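Berge Hall, August walkthrough: craft room, kitchen, storage

Done Friday before the kids' classes started. Great shape overall, and I'm so pleased with how the storage room came out!

1. Exits and hallways. PASS. Both doors swing freely, nothing stacked in the way.

2. Extinguishers. PASS. Kitchen and lobby both in the green. Tags are current.

3. Walls and ceilings. PASS WITH NOTE. Mostly scuffs. One brownish stain to keep an eye on, so please check it again next month.

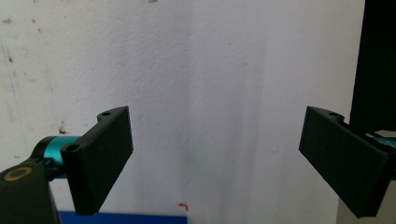 Item 3: white textured wall, stain and gray streaks.

4. Outlets. PASS. All covers tight. The new Veltach power strip is a huge step up from the old one (goodbye, wobbly plug!).

5. Storage shelves. PASS. Limit is 62 pounds per shelf and we're well under.
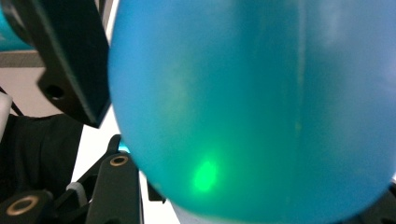
6. Kitchen. FIX. The hood filter is greasy again. Faris can swap it for about 600 kroner, and I'd book them now.

7. First aid box. PASS. Fully stocked, even the tweezers!

Still open: item 6, work order 637.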